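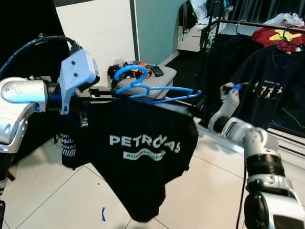

Hanging up a T-shirt is a poor test for a learning method, one reader wrote under our October piece on Relora, because a person can see straight away when it has gone wrong and will step in before the robot has to sort it out. The same comment asked whether the results would hold up away from the lab that published them.

The second point is fair and is the reason for this review. The first I only partly agree with. A shirt on a hanger can be wrong in a lot of ways that are hard to spot from a single view, and the method is meant to deal with those.

Relora review
24 November 2021

What it is

Relora is a training method for two-armed robots, released by the group at Naltholm with code, a short manual and a set of trained weights. It is free for research use. You supply the robot, the cameras and the clothes.

The usual way to teach a robot a job like this is to have an operator steer it through the whole task many times and train on the recordings. Relora starts the same way. It then lets the robot try on its own, and the operator takes over only when the attempt is drifting. Those short takeovers are stored separately and given more weight in the next round of training. The idea is that the robot learns the most from the moments just before a failure.

How we tried it

We ran Relora at Clurbridge over 2 weeks. The task was to take a T-shirt, get it on to a plastic hanger with both arms, and put the hanger on a rail. We used 16 shirts, all short-sleeved, some plain and some printed. We recorded 4 hours of full demonstrations, then did 6 rounds of attempts and takeovers.

For comparison we trained a second model with Obura, which uses full demonstrations only. It was given the same amount of operator time in total, so neither method had more human effort behind it.

Setting up

Installation took most of a morning. The manual is clear on the software and thin on the hardware. It says the arms should be "evenly placed" and leaves it there. We found that the reach of each arm towards the middle matters a good deal, as there is a stage where both grippers have to be on the hanger together. With the arms set too far apart, the wrists ended up at awkward angles and the hanger twisted.

The takeover control is the best piece of design in the package. You hold down a pedal, the arms stop, and your controllers line up with the current pose before anything moves. We had no sudden jumps.

Results

Relora did better than Obura from the third round onwards, and the gap grew after that. In the first round it was slightly worse. The paper shows the same dip and explains it as the model having seen too few takeovers to make use of them. Anyone who stops early will get a bad impression.

The gain was nearly all in recovery. When a shoulder slid off the end of the hanger, the Obura model tended to carry on to the rail as if all was well. The Relora model would often bring the free gripper back to the hanger, steady it, and try the shoulder again. It did not always manage it, but it tried far more often.

Dark shirts were harder for both methods. On black cloth the folds are difficult to pick out, and the neck opening can be lost completely if the body of the shirt bunches up over the hanger. Large white lettering on the chest seemed to help a little, possibly by showing the model which way round the front was. We did not test that properly and would not lean on it. With plain black shirts, the operator was still taking over at the end of the last round more than we had hoped.

Placing the hanger on the rail was steady with both methods. Most of the trouble came before that, while the two arms were holding the hanger level and the cloth was still shifting.

What we did not like

The takeovers depend heavily on who is doing them. One of our operators stepped in early and made small corrections. The other waited until the shirt was nearly off. The model trained mainly on late takeovers learned to make large, slow movements, and it would sometimes start a recovery when nothing was wrong. The manual has a single sentence on this. It needs a page, with clips.

Storage is also a nuisance. Every attempt is kept in full, including the ones with no takeover, and there is no setting to drop them. We wrote our own script to clear them out between rounds.

The released weights were of little use to us. They were trained on one type of gripper, and with ours the fingers closed short of the hanger. Treat them as a way of checking that the software runs.

On the reader's question

The published results did hold up in direction. Our success rate was lower than the one in the paper, as you would expect with different arms and different clothes, but the order of the two methods was the same and so was the shape of the curve. As for people stepping in too soon, that is a real risk, and our early operator may well have hidden some failures the model should have met. Naltholm suggests finishing each round with a set of attempts where the pedal is switched off. We did this from the fourth round and would do it from the start next time.

Who it suits

Relora is worth the time if you already have a two-armed set-up that works and an operator you can keep for the whole run. If you are still changing camera positions or swapping grippers, get that settled first, as the takeovers from an old layout did us no good after we moved a camera. For a single arm, Obura is simpler to run and the manual is better.

We are keeping Relora installed and moving on to long sleeves.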